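Limewash vs flat acrylic in a dark navy, small study

Posted in: Interior Painting

saltbush_jen
We've moved into a weatherboard place in Hilgate and I want to do one wall of the study in a dark navy. The painter quoted for standard flat acrylic, 2 coats. A mate reckons limewash looks better but I've read it marks if you so much as lean on it. Room gets afternoon sun. Anyone lived with either?

Drandow_Dave
Flat acrylic. Limewash in a dark colour shows every knock and you can't spot clean it. We did our hallway and repainted it within 3 months.

rosimeire_s
Disagree with Dave. A hallway is the worst place for it, people brush past all day. In a study it's fine if you seal it.

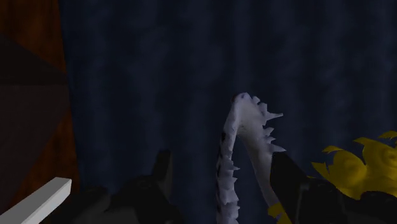 Dark colours need some movement in them or a big wall reads as a hole. I'd be aiming for a mottled navy with faint vertical streaks like the blue up there, a bit lighter in the upper half and deeper down low, and it sits well beside a reddish-brown. If your trim or bookcase is a warm timber tone I wouldn't paint over it. Use a wide brush and keep a wet edge.

Drandow_Dave
Sealing it kills the finish. You end up with a patchy satin wall and you've paid twice.

rosimeire_s
Depends on the sealer. Matt ones don't do that if you thin the first coat.
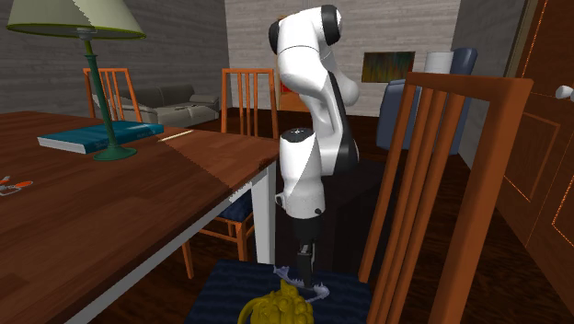
I'd also do a sample board before you buy the lot, at least a metre high, and shift it around the room through the afternoon. Navy can go quite purple in late sun.

saltbush_jen
Good tip, thanks. What does it cost compared to acrylic? The acrylic quote is 200 for materials.

Sayce77
I paid 80 more for limewash and primer on a wall that size. Mineral primer is the bit people forget. It won't grip properly over old enamel, so sand first.

Drandow_Dave
Agree on the sanding. Still say acrylic.

saltbush_jen
Old paint is enamel, I think. Picking up a sample pot tomorrow and I'll try it on some offcut plasterboard. Will post the colour if it works out.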